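Lesar publishes practice rules for tabletop robot testing

KUTBRIDGE, May – Lesar, a supplier of test services for small robot arms, has today published the second edition of its practice rules for household handling tests. The document is called the Peltine Rules, after the laboratory where the first edition was written. It is free to download and has 26 pages.

The rules are made for teams which test robots on everyday tasks, such as setting a table or moving food items from one plate to another. In the past, each team prepared its table in its own way, and the results of two laboratories could hardly be compared. The new edition gives common instructions for the table, the objects, the light and the written record.

The main changes are the following:

- The start layout must be recorded before the arm enters the work area.
- Every trial must be kept in the record, also when the robot fails or the operator stops it.
- A person may reach onto the table only after the arm is stopped and the stop is confirmed.
- A result can be published as "Peltine level 2" only when it is based on 1,000 trials or more.

During the preparation, Lesar received 213 written comments from test laboratories and robot builders. Many of them asked for clearer words on objects that do not belong to the task. The rules now say that such objects are allowed, but they must be listed, and they must stay the same for the whole series. 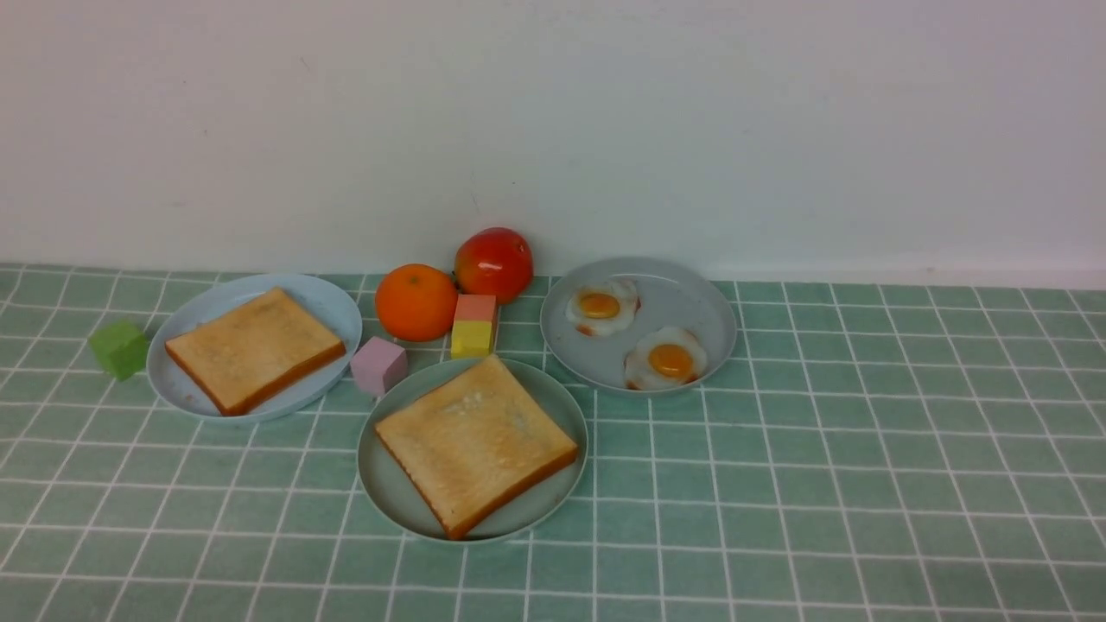

Replica food is accepted in all test classes. Real food is accepted only in the open class, because its shape and weight can change during a long series. Plates may differ in color, but the team must write down the diameter and the height of the rim for each one.

The company Mercado, which operates a shared test hall in Kutbridge, will apply the new edition to all bookings after a transition period of two months. Tests that already started under the first edition can be finished under the old text.

Questions about the rules can be sent to the Lesar press office in Kutbridge.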